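Monday, February 12, 2024

The mat came. I had been following its progress from the Plokden warehouse with the kind of attention other people give to a baby or a ball game, and it sat in the mailroom all of Saturday and Sunday while the tracking page told me it was in Grollasstead. I live in Grollasstead. So in a sense it was right.

I unrolled it before breakfast and it rolled itself back up. I unrolled it again and put the dictionary on one end and the big Cumex paint catalog on the other, and went off to make coffee, and from the kitchen I heard the catalog hit the floor. By lunch it had given in, except for one corner that still lifts a little when I walk past, like a dog that thinks it's going out.

Before it could go down I had to clear the table, and this took the rest of the day. I had told myself it was a small job. Under the first layer was the mail, under the mail was the older mail, and under that was the receipt for the table itself, from Quezada Furniture, which says the finish is "resistant to daily life." I would like to meet whoever's daily life they tested it on. There is a ring from a mug that went down sometime last May and stayed, and a long scratch I have been covering with a ruler and feeling clever about.

Things found: three tape measures, each bought because the last one was lost. A jar lid full of screws that belong to something. The warranty card for the old radio, never mailed. A key. I tried the key in every lock in the apartment, got nowhere, and put it back on the shelf with the respect due to a key.

The box says the fabric is good for 9 years, and there is a help line if it isn't. The help line was closed. I only wanted to ask about the corner.

Then the color. The listing called it charcoal, and the sample on my screen was charcoal, and what I've got is charcoal on the left and a sort of tired gray on the right. I spent a good part of the evening sure they had sent me a faded one. I turned it end for end. The tired gray stayed on the right. I moved the lamp and did not write the angry review, though I had a nice line for it about owls.

It has a bit of a weave to it and I like it more than I planned to. A dropped screw just stops where it lands, where on the bare wood it would be behind the radiator by now with its friends. The ring is covered. The scratch is covered. The ruler has been released from duty and I have already lost it.

Dark at the edges, paler toward the right.
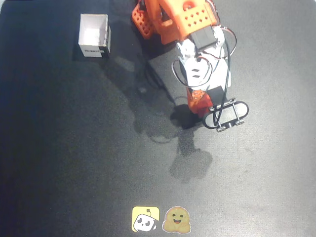 For tomorrow

Press the corner again, with both books. Mail the older mail. Buy nothing from Plokden, including the matching drawer liner, which I have already put in the cart twice.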